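How does a cartoon move?

Have you ever wondered how a drawing can run, jump or sneeze? It's a brilliant trick! An anime like Ristari is made of lots of still pictures, each one a tiny bit different from the last.

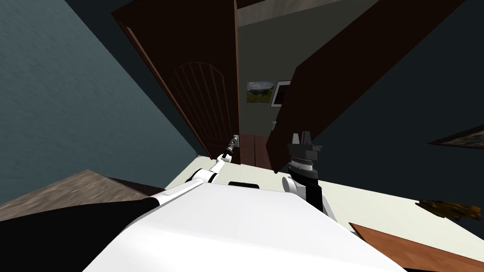 Show them fast enough and your brain joins them up — suddenly the hero is running! Artists often save time by holding each drawing a little longer, so the colour and line work gets done sooner.

Try it! Draw a bouncing ball on 15 sticky notes, then flick the corners.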